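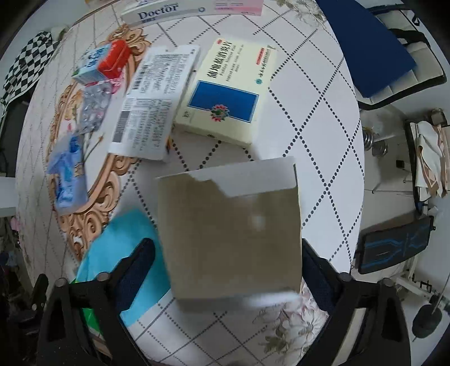
Getting Wax, Wine and Gravy Out of a Tablecloth

A tablecloth exists to be spilled on. People forget this and buy white ones, and then spend dinner watching the gravy boat the way a cat watches a bird feeder. I own several, most of them with a history, and these are the methods that have kept them in service.

Candle wax
Leave it alone until it hardens. Put an ice cube in a plastic bag, hold it on the wax and scrape with a butter knife. Lay a paper towel on each side of what's left and press with a warm iron, moving to clean paper as it soaks through. Colored candles leave a shadow. Dab that with rubbing alcohol -- after trying a hidden corner first, as I did not do in August.

Red wine
Blot, don't rub. Salt will keep your guests busy and does soak up a little. What shifts the stain is cold water from the back of the cloth, then a spoonful of dish soap mixed with 3 spoonfuls of hydrogen peroxide. White cotton only. On anything printed, try the hem first or you'll be the owner of a new and unique print.

Gravy and butter
Scrape, then work in dish soap with your fingers and leave it half an hour. Wash as hot as the care label allows. Check the spot before the dryer, which will otherwise make it a permanent feature.

Mystery yellow marks
These show up on cloths that went into the closet looking clean. Soak overnight in oxygen bleach and warm water. If they're still there in the morning, soak again. After the third night, buy a bigger centerpiece.

Ironing
Iron it damp, wrong side up for anything embroidered. For a long cloth, put a towel on the table and iron right there. A 64-inch round will not cooperate with any ironing board made.

Storing
Skip the starch until you need the cloth, as silverfish consider it a buffet. Roll it around a cardboard tube covered in plain white cotton, or fold it in a different place each time so the creases don't wear through. Cedar blocks smell nice. Keep them off the fabric.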